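Nutunine Paper Items
Data card and README, release 5

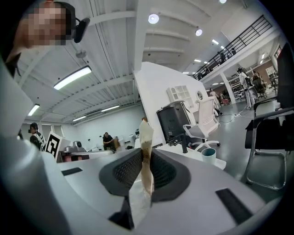 Tan paper item held upright, creased, faint print on the front. Main hall, fluorescent fixtures on, mezzanine railing at upper right.

Summary

Nutunine is a picture collection of small paper items as they are picked up, looked over and sorted in one large room. It covers bags, sleeves, folded wrappers and loose sheets in various states of wear. The collection was put together by Isitz and is kept by Grarent. Each picture comes with a short text record giving the item class, condition, print and location in the room.

Release 5 replaces release 4. Records from the two releases should not be mixed. The condition field changed meaning between them (see Changes).

What is in the folder

pictures/ - one file per picture, grouped by session
records.csv - one row per picture
classes.txt - item classes with short definitions
room_notes.txt - longer version of the room section of this file
CHANGES - full change list

Item classes

bag: closed at one end, open at the other, with or without side folds.
sleeve: open at both ends, or open at one end with no side folds. Includes narrow covers for cutlery and similar goods.
wrapper: a sheet that has been folded around something and keeps the folds.
sheet: flat or crumpled paper with no closed side.
unclear: the class could not be settled from the picture.

Narrow items seen from the front are often labeled unclear. A bag pressed flat and a sleeve look the same from that side, and annotators were told to use what the picture shows and not what the neighboring pictures in the session show. This costs some detail and the maintainers accept that.

Stock

The items came from a mixed carton supplied by Mabaso in May, made up of more than 40 pieces in uncoated and lightly coated paper. Most are tan or white. Pieces were reused between sessions until they tore through and were then taken out of the set. There is no piece-level ID, so a crease pattern cannot be followed from one session to the next using the records alone.

Fields in records.csv

item_class - one of the values above
color - tan, white, other
condition - flat, creased, crumpled, torn
print - none, faint, clear
print_text - transcription where print is clear, otherwise empty
see_through - yes, slight, no
pose - upright, lying, tilted, other
area - hall, partition, under_mezzanine
person_in_view - yes or no
notes - free text

The condition value is the worst state seen anywhere on the item. A sleeve with a smooth body and a crumpled tip is crumpled. If both creases and crumpling are present, only crumpled is entered.

The see_through field depends on the light behind the item as much as on the paper. It should be treated as a property of the picture. The same piece may be marked slight under the fixtures and no under the mezzanine.

Print is marked faint when marks are present but cannot be read as characters with confidence. No guesses are entered in print_text. An earlier draft allowed partial readings with question marks; these have all been removed.

Room

All sessions took place in the same hall. The ceiling is white, with parallel slatted panels and deep crossbeams. Long fluorescent fixtures hang below it, and round spotlights are mounted higher up. An upper mezzanine with a black metal railing runs along part of the hall, with small recessed lights underneath and a white support column. Tall white partition panels divide the floor.

The area field refers to where the item was, not to what is behind it. An item in the open hall with the railing in the background is still hall. This was the most common labeling error in release 4.

Fixture flicker was not measured. Items pointing toward the ceiling often have a bright fixture behind or next to them, and tan paper can look one step lighter there. Color labels were set to the nearest of the listed values with no correction.

Sorting rules used in the sessions

1. Take one piece at a time.
2. Hold it upright with the printed side facing out, if there is a printed side.
3. Put bags and sleeves in the first tray, wrappers and sheets in the second.
4. Do not smooth the piece out before putting it down.
5. Set torn pieces aside for a check at the end of the session.

Rule 2 was not followed closely in the early sessions. Pose values there are more varied.

Privacy

Faces are pixelated. Person_in_view is yes whenever any part of a person other than a hand can be seen. Requests to have a picture removed go to Grarent with the file name.

Known problems

- White paper in front of a white partition has weak edges. Outlines made from these pictures are poor.
- The torn condition is rare compared with creased.
- Session 6 has no values in see_through. The field is empty, which does not mean no.
- The class definitions do not cover paper with a plastic window. Such pieces are in unclear, with a note.

Changes

Release 5, Tuesday, November 25, 2025
- condition now records the worst state on the item; it used to record the general state
- area corrected for pictures with the mezzanine in the background
- partial readings removed from print_text
- color value "brown" merged into tan

Terms

Free for research and teaching. Copies passed on to others must include this file and CHANGES. Corrections to single records are collected and applied at the next release.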